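# How Pressure Works

Pressure is a measure of how much force acts on each unit of area. A force is a push or a pull. Area is the size of a surface. If you know both, you can work out the pressure:

**pressure = force ÷ area**

Force is measured in newtons (N). Area is measured in square meters (m²). Pressure is measured in pascals (Pa), and one pascal is one newton spread over one square meter. A single pascal is very small. A sheet of paper lying flat on a desk presses down with a little less than one.

## Same weight, different pressure

Weight is a force. It is caused by gravity pulling on an object. When you place a solid block on a table, its weight pushes down on the part of the table that the block touches.

Take a block that weighs 10 N. Its widest side has an area of 0.1 m². Its smallest end has an area of 0.02 m².

| How the block rests | Weight | Area touching | Pressure |
|---|---|---|---|
| On its widest side | 10 N | 0.1 m² | 100 Pa |
| On its smallest end | 10 N | 0.02 m² | 500 Pa |

The weight did not change. The area became five times smaller, so the pressure became five times larger.

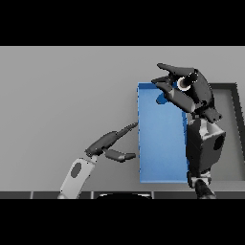 The same rule applies to pushes that come from the side. When you hold a book between your palms, each palm presses on the cover. If you hold the same book with the same force between two fingertips, the pressure is greater at each fingertip. You can feel this in your own skin, which is pushed in more deeply.

## Small areas

Some tools are made with a small area on purpose.

- A thumbtack has a wide head and a sharp point. Your thumb pushes on the head. The force at the point is the same, but the area is tiny, so the pressure is high enough to enter a cork board.
- A kitchen knife has a thin edge. When the edge becomes dull, it is wider, and more force is needed to cut.
- An ice skate has a narrow blade. The skater's full weight rests on it.

## Large areas

Other objects are made with a large area to keep the pressure low. Snowshoes spread a person's weight over the snow. A camel's broad feet do the same on sand. Backpack straps are wide for this reason: a thin cord would carry the same load but would dig into the shoulder.

Tractors often have wide tires. Low pressure keeps them from sinking into soft ground and from packing the soil too tightly for roots.

## Pressure in water

Water has weight, so it also causes pressure. The deeper you go, the more water is above you and the higher the pressure is. In fresh water, the pressure rises by close to 10,000 Pa for every meter of depth. You may notice this in your ears at the bottom of a swimming pool.

Water pressure does not act only downward. At any point it pushes in all directions: down, up, and sideways. A dam is usually thicker at the bottom because the sideways push is greater there.

## Pressure in air

Air has weight too. At sea level, air pressure is close to 101,000 Pa. You do not feel crushed by it, as the fluids and air inside your body push outward with matching pressure.

Higher up there is less air above you, and the pressure falls. A sealed bag of chips carried up a mountain swells for this reason. The air inside the bag was packed at a higher pressure than the air outside it.

Weather reports often give air pressure in hectopascals (hPa). One hectopascal is 100 pascals. A reading of 913 hPa is therefore the same as 91,300 Pa. You might see a reading like that in a mountain town.

## Try it: the clay test

You will need a lump of modeling clay, a ruler, and a small wooden block with sides of different sizes.

1. Roll the clay into a flat, even slab at least 2 cm thick.
2. Set the block on the clay on its widest side. Place a heavy book on top and hold it steady for 10 seconds.
3. Lift everything off and measure the depth of the mark.
4. Smooth the clay and repeat with the block on its smallest end. Use the same book, and have an adult help you balance it.
5. Write both depths in your notebook.

Keep your hands from pressing on the book. Extra force would spoil the comparison.

## Words to know

**Area:** the size of a surface.

**Force:** a push or a pull, measured in newtons.

**Newton (N):** the unit of force. A medium apple weighs close to one newton.

**Pascal (Pa):** the unit of pressure.

*Text by Laine Venckus. Checked by Berwyn Penry.*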